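June, 7:40 am
Ketill Overgaard

Wakent sim cell, costing the real build. One arm, one gripper, a table and a sink with faucet. Plan is two cells at Skarnden, and 600 set aside for spare finger pads – tight.

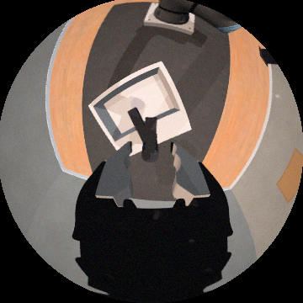
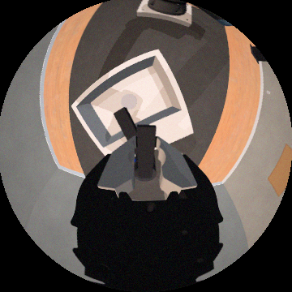
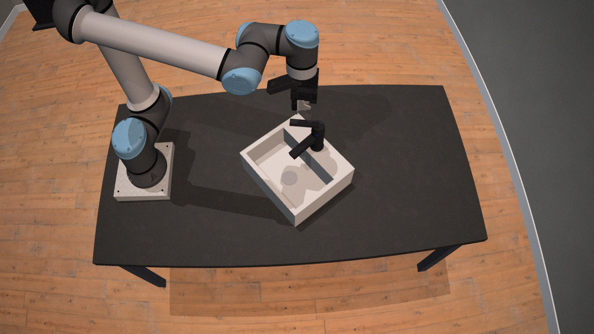
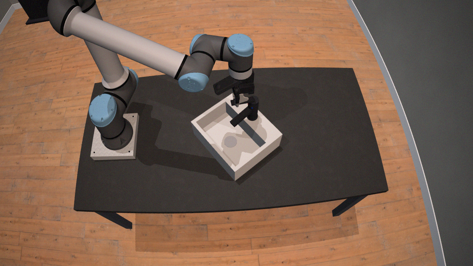 Do we order both arms now?
One now, the second when the Vemeris quote is in.

Joseph to check lead time on base plates.

Recent entries
Table legs and bolts
Vemeris quote, first pass
Gripper spares list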